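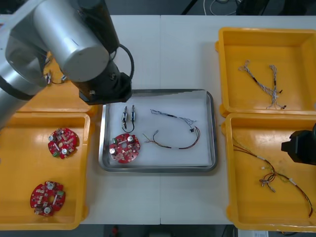 November 23, 2025. Teleop session for the Negi kitting task, Iolo on the leaders, me on the log. The task is unchanged from last time: pick parts out of the bins, lay them on the paper in the steel tray, then clear the tray again for the next reset. Layout is also unchanged, two yellow bins on each side of the tray and one arm per side. Boards stay in the lower left and the long harnesses with the red and black wires in the lower right, so the right arm gets most of the wire work.

We came in with 1,254 accepted demos and the target from Rendstead is 2,085 before the next training run. Anwara wants the harness share to go up. The last policy does fine on boards and stalls over wires, closing on air or on a single strand.

## Harness picks

Iolo tried two approaches. In the first he comes down over the middle of the bundle with the fingers on either side and closes on whatever is between them. In the second he goes for the white tape bands, where the wires are held together. The tape grab is slower to line up but the harness comes up in one piece. With the first approach the loose ends swing and sometimes catch on the bin rim on the way out.

Rule from now on: go for tape if there is tape showing. If not, take the thickest part of the bundle. Never pick up by a connector or a crimp terminal, even if it would work.

The wrist view is good enough to see the terminals when the arm is low. It's poor when the overhead lights hit the shiny bin floor. Iolo was moving the wrist a few degrees just to get rid of the glare, and those little moves end up in the data. I told him to leave them in for now. Ask Anwara.

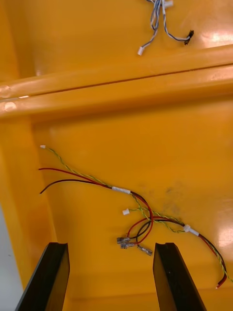
## Board picks

The round red boards go better. Fingers on the two sides, close slowly, lift straight up. Watch the green terminal block on the edge: if a finger lands on the screws the board tilts as it closes. Same for the big capacitor, which should stay between the fingers and never under one.

The second board in the bin is the problem. When the two are close together the outside of a finger pushes the neighbor along the floor.
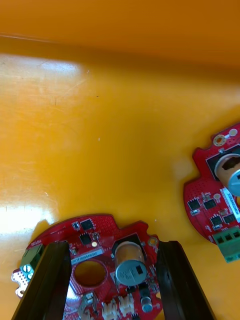
Iolo's fix is to open only as wide as he needs before going down, and I think we should teach it to the other operators. The leader trigger has enough travel for it. I put a strip of tape on the left handle at half open as a guide, and he said he stopped looking at it after a few picks.

Force limit on both grippers is still 1,000 on the Releck scale. I didn't touch it. Cledow asked for a lower setting for boards, but then the harness picks slip, and we can't switch in the middle of an episode without the script stopping.

## Motors

Short block with the small silver motors in the upper left bin, five to a fill. They roll if they're released too high, so let go with the motor touching the paper. The leads are short and point any way they like. Grip across the can, leads to the side.

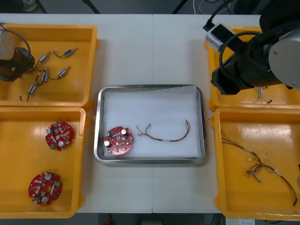
I rejected two episodes in this block. In one the left arm paused a long time over the bin while we were talking, and in the other Iolo dropped a motor outside the tray and picked it up again. The recovery itself was clean, and I've kept the file under "recoveries" in case Anwara wants it.

## To do

- Ask Anwara about the glare moves, keep or trim.
- New paper for the tray.
- Write the tape rule into the operator sheet.
- Left leader wrist feels stiff near the end of its travel. Iolo noticed it first on the boards. Check the cable before the next session.
- Date for the bigger harness set. Rendstead said February, nothing in writing yet.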